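Pernach 9 mm crochet hook and Cundulari chunky yarn, a review after one winter

I bought the Pernach hook in September, together with six balls of Cundulari in the cream color. I make mostly bags and small baskets, and my old aluminum hook was hurting my thumb. The hook cost 13 dollars in the Grallico store, the one near the bus station. The yarn was more expensive than the hook, as always.

First the hook. The handle is thick and a little flat on one side, so it does not turn in the fingers. The head is round and not too deep. With puff stitches this is important, because you pull five or six loops through at one time, and a deep head catches on every one of them. The Pernach caught on maybe one loop in a row, and usually when I was tired. The size number is printed with paint, and on mine it is already gone.

The yarn is soft and it has a lot of air inside. The label says 48 meters in one ball, so for a bag you need more balls than you think. It splits if you undo it more than twice. I undid the bottom of my first bag three times and I had to throw away that piece of yarn. There is also fuzz. Puff stitches in this kind of thick yarn look very nice, but the edges become hairy, and black clothes will show it.

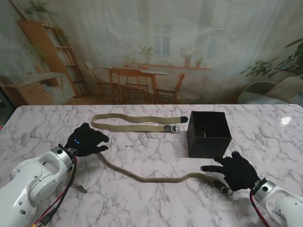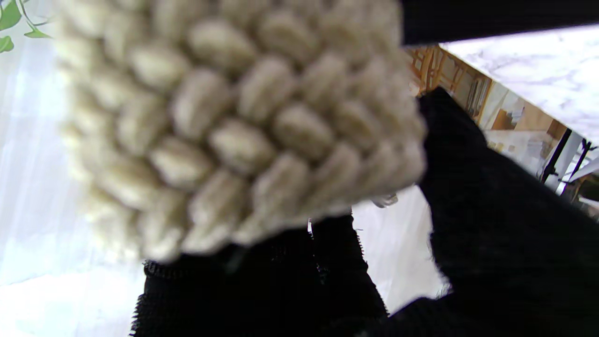

A thick puffy stitch in cream, seen close, in the second picture.

Page last changed: February, 9:48 p.m.

For the strap I do not recommend the same yarn. It stretches. I filled my first bag with two books and a bottle, and the strap became longer by the width of my hand. Now I make the strap in single crochet with a thin cotton cord inside — it takes one more evening, but it stays the same length.

Washing: cold water, by hand, and dry it flat on a towel. I tried the machine one time with a test square and it came out small and hard like a coaster. I use it as a coaster.

The free pattern that comes with the yarn is called Xavier. It is a bucket bag, and the instructions are clear until row 13, where it says to repeat "as before" and there are two different things before. I repeated the row with the shift, and the puffs lie in a diagonal. I like it this way.

I would buy the hook again. The yarn I would buy again for a bag, but not for a sweater. If your Grallico does not have the 9 mm on the shelf, ask at the counter, mine was in a drawer.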